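3.2 Containers and work surface

The survey reported in Section 2 asked 256 households which containers they handle most often between the kitchen cupboard and the table. Two kinds came up far more often than the rest: small capped bottles and plain drinking vessels without a handle. Both are light, both are easily knocked over when empty, and both are commonly clear, so that their outline depends a good deal on what stands behind them. We therefore limited the present stage of the work to these two kinds and left jars, cartons and jugs for a later study.

Bottles were grouped by whether the wall was smooth or ribbed and by whether the cap was of a contrasting colour. The Arkex stability scheme, which we adopted with minor changes, treats a bottle as one body and records only its height and the width of its base. We found this too coarse for small bottles. With little or nothing inside, the cap makes up a larger share of the total weight, and a bottle that stands firmly when full may topple under a light touch near the neck. We recorded cap and body separately.

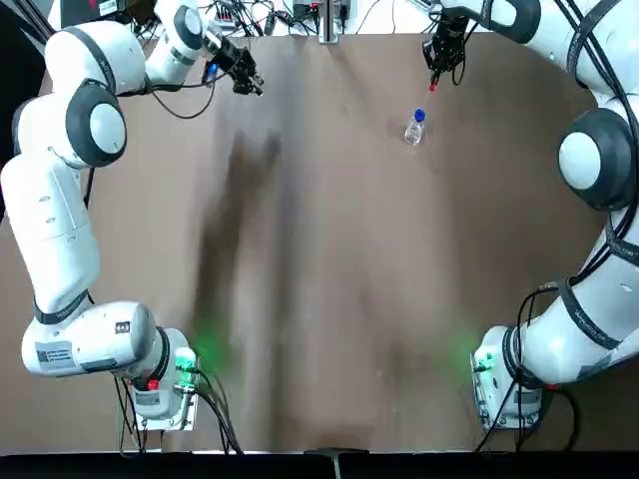

The surface matters as much as the container. In October we ran a preliminary comparison of three table coverings: a bare white top, a patterned cloth and a plain brown covering. On the white top, the edges of clear vessels were hard to make out under the ceiling lights. The cloth wrinkled when anything was drawn across it, and the wrinkles were enough to tip an empty cup. The plain brown covering had neither fault, although it marked quickly and had to be inspected at the start of each session. It was used for all later sessions. Marks that did not change the level of the surface were left alone.

Each container was given a starting place at least 300 mm from the nearest edge of the table. A trial ended when the container had come to rest and had stayed there for 30 seconds. Resting positions were coded as upright, on the side or inverted. Leaning against another object was coded under the first two headings according to the angle of the base, a rule that gave trouble in only a few cases.

Figure 4. Small clear bottle with a blue cap, held on its side. 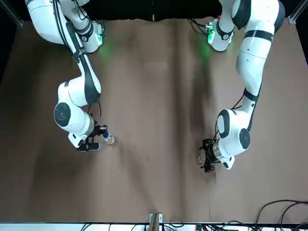 Orientation was the least settled part of the coding scheme. The Trestton handbook defines a bottle's direction by its neck, while the Grandell forms use the base, and records made under the two cannot be merged without going back to the original sheets. We followed Trestton. The bottle in Figure 4 illustrates the reason: the body is transparent and its ridges catch the light unevenly, whereas the blue cap gives a clear bearing even with the bottle on its side. A coder who knows where the cap is can enter the direction at once. For bottles with a clear or white cap this advantage is lost — we return to the point in Section 5.

Drinking vessels need fewer codes. A cup with a round base has no useful direction when upright, so only its position was entered. Handling height was noted in three bands (rim, middle, foot), as the survey answers had suggested that people choose the band according to whether they expect the cup to be full. Clear cups were retained in the set despite the extra effort of coding them, on the grounds that they are what most of the households use at table.
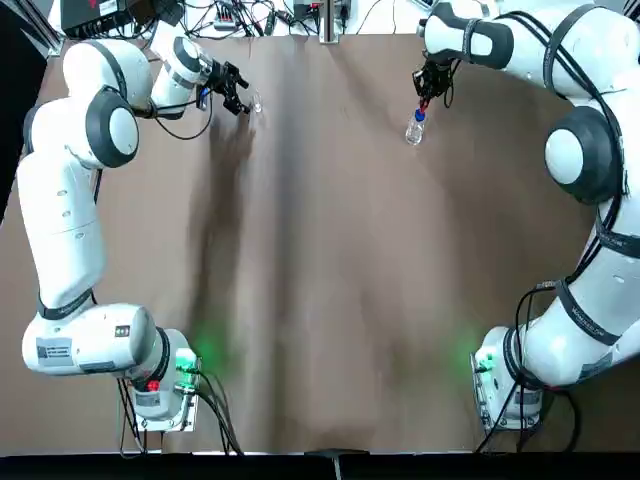 One respondent objected to this last decision, writing that a clear glass on a dinner table is found by its contents and by the plate next to it, and that a cup set out alone tells us little about how people lay a table. The objection is a fair one as regards table laying. Our measurements concern the single container, and we make no claim about the order or spacing of a full setting. The Iyengar inventory, which covers complete place settings, would be the better starting point for that question.

To check the coding, 10 sheets were drawn from each session and entered a second time by a coder who had not seen the first entry. Most disagreements concerned the handling band on short cups, where the middle band is narrow. We kept the first entry in these cases and flagged the record. Flagged records are included in the totals in Section 4 but are left out of the comparison by height.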